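The household I belong to gave up its second car in August. The decision was made on grounds of cost, and I record the results for readers who have written to ask whether an ordinary family in a town the size of Zimley can manage with one vehicle and the bus. The short answer is that it can, with certain adjustments to the morning.

## The position before August

The second car was driven 3062 miles in its last full year with us. Most of that distance was made up of trips to the station at Skellen and back, a route already covered by the number 10 bus. Insurance, registration and a new set of tires had all come due in the same season. The garage on Engström Road, which had looked after the car well, advised that the brakes would need attention before winter. The car was sold to a buyer from outside the town, and the parking space is now used for bicycles and, on one occasion, for a neighbor's delivery of gravel.

## Fares and passes

The operator, Zikolard, offers single tickets, a ten-ride card and a monthly pass. The monthly pass costs 109 dollars and covers the whole of the Zimley and Skellen zones. A person who travels on most working days will find the pass cheaper. A person who works from home for part of the week should do the sums with care, as the ten-ride card does not expire and the pass does.

The pass is a printed card and must be shown to the driver. It is not read by a machine, and a photograph of it on a phone is not accepted. A holder of some kind is therefore advisable.

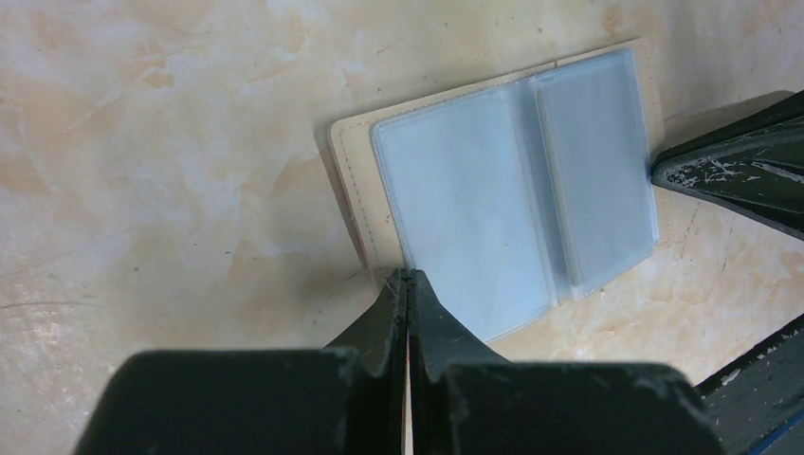

Lost passes are replaced once per calendar year without charge, on presentation of the receipt at the office beside the Skellen terminal. The office closes for lunch. I have been caught by this twice, and the sign giving the hours is posted inside the door, where it can be read only when the office is open. A letter on the subject has been sent.

## The morning service

The first bus leaves the corner of our street at 6:40 a.m. and the next at 7:10. The earlier service is quiet and generally keeps to its time. The later one carries students for the high school and is full by the time it reaches the library, so passengers boarding after that point should expect to stand. The journey to the station takes longer than the same journey by car, chiefly on account of the loop through the hospital grounds.

It took me several weeks to stop regarding the loop as an insult. I now read during it. Since the sale of the car I have finished two long novels and a history of canal building, and have started on a second history of canal building that disagrees with the first on nearly every point. The older of the two has better maps.
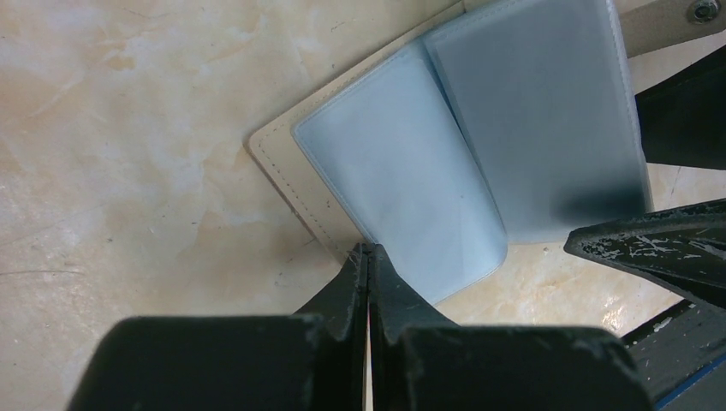

The return journey is less satisfactory. The last bus that meets a train departs Skellen at 7:15 p.m., and a train that is late by even a few minutes will miss it. On such evenings the choice is between a taxi and a walk of 3 miles, the last of them without a sidewalk. I have made the walk in good weather and do not recommend it in the dark. Zikolard has been asked to hold the last bus for a delayed train and has replied that the matter is under review.

## Groceries and other errands

The remaining car is reserved for the weekly shopping, for medical appointments and for visits to relatives who live beyond any bus route. A paper calendar in the kitchen shows who has it and when. Entries are made in pencil. Disputes have been few, though there was an unfortunate afternoon on which a dental appointment and the collection of a large bookcase had both been written in for the same hour. The bookcase waited.

Small errands are now combined. Stamps, library books and shoe repairs are all dealt with on the walk from the stop, and we buy fewer things that are awkward to carry. Potatoes are bought in smaller bags.

## What we keep by the door

Readers asked for a list. Ours is as follows.

- The current timetable, folded to the weekday page. The holiday page is easily mistaken for it.
- One umbrella for each person, of the short kind.
- A flashlight for the walk from the stop in winter.
- Exact change for a single fare, in case a pass has been left at work.
- The pass itself and any other cards needed that day. 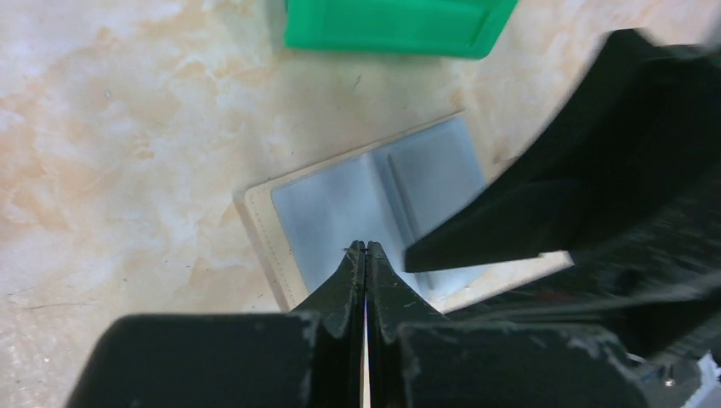 ## Costs so far

A full account will have to wait until we have been through a winter. At present the passes and occasional taxis come to less than the insurance, fuel and repairs they replaced. The difference has been placed in the fund for the roof. I will publish the figures by category once the annual statement for the remaining car has arrived, and will add a note on the station's bicycle lockers, for which we are on the waiting list.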